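# Compost for people who have given up on compost

Speaker notes, garden club evening, 10 Apr 2020 (by video, so keep it moving) 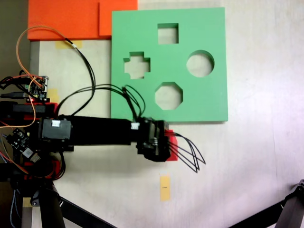 *Green foam shape board and two orange blocks, from overhead.*

**Opening (2 min)**

- Say hello, wait for everyone to find the mute button.
- I have had an allotment for 54 months and made good compost in exactly one of them. Pause. If no laugh, carry on as though none was wanted.
- Thank Preben Dalsgaard for the slot. He wanted dahlias. He is getting rot.

**The cold heap**

- Mine went in last December: kale stalks, a whole hedge's worth of clippings, one glove.
- By March it looked the same, with the glove slightly more prominent.
- Point to make: stalks need chopping or bashing. Back of a spade is fine. I use a brick.
- Too many clippings in one go and you get a mat. Tear it up with a fork, mix in torn cardboard, put the lid back on.

**Bins (don't get stuck here, last year I got stuck here)**

- Flamby bin: light, cheap, blew into the neighbour's plot twice. Neighbour's colour choice of fence has suffered.
- Santoro tumbler: lovely for a fortnight, then too heavy to turn. Fill it halfway.
- Pallets and wire: ugly, free, still my favourite.
- Someone will ask about the $326 one. I haven't got it and neither have they.

**Temperature**

- My best heap reached 64 degrees in the middle. Held it for three days, and I told everyone I met.
- The thermometer cost more than the seed potatoes — don't mention this if my wife is on the call.
- Smells of ammonia: add browns. Smells of drains: too wet, fork it over. Smells of nothing and won't warm up: water it, then feed it some greens.

**Using it**

- A 5 centimetre layer on the bed, leave the worms to do the labour.
- Half-rotted stuff goes under the squash, who have never complained.
- Keep it clear of stems.

**Questions**

- Rats: yes, sometimes. No cooked food, mesh underneath.
- Tea bags: tear one open and look for plastic.
- If it goes quiet, ask who still has rhubarb to give away. Then hand back to Preben for the seed swap list.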